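Bralport Unit 2 – floor coating inspection, September
Product: Cultis two-part epoxy, gray. Area: 2734 square feet.

1. Surface prep
Grinding complete: yes, except behind the water heater, where the grinder apparently felt unwelcome.
Oil spots treated: yes. One came back. It has been treated again, with less optimism.

2. Storage and mixing
Lids on, labels facing out: mostly.
Batch 203 and batch 198 kept apart: no. They were stacked together like old friends. 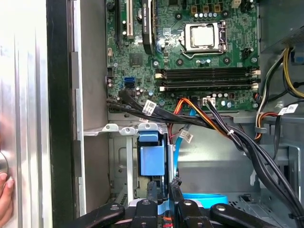 Zübeyde Bayram replied that the batches were separated by lunch and that the shade difference would only bother someone lying on the floor. I have lain on the floor. It bothers me a little.

3. Ventilation and ignition
Pilot lights off: yes.
Fans running: one of 2. The other is plugged into an outlet that has never worked.
"No smoking" sign posted: yes, on the inside of the door.

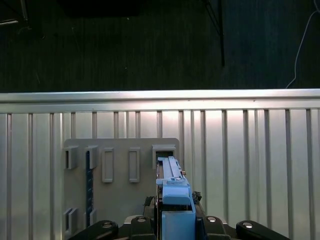 4. Protective gear
Gloves: Gundent nitrile, full box.
Respirator cartridges: in date, still sealed. I would like them less sealed next time.
Eyewash: reachable, once the ladder is moved. Move the ladder.

5. Cure and access
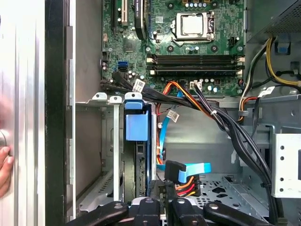

Keep foot traffic off until the tape comes down – stepping over the tape counts as foot traffic. Edges by the drain need a second coat. Recheck at 7 a.m.

Result: pass with corrections to items 1, 3 and 4.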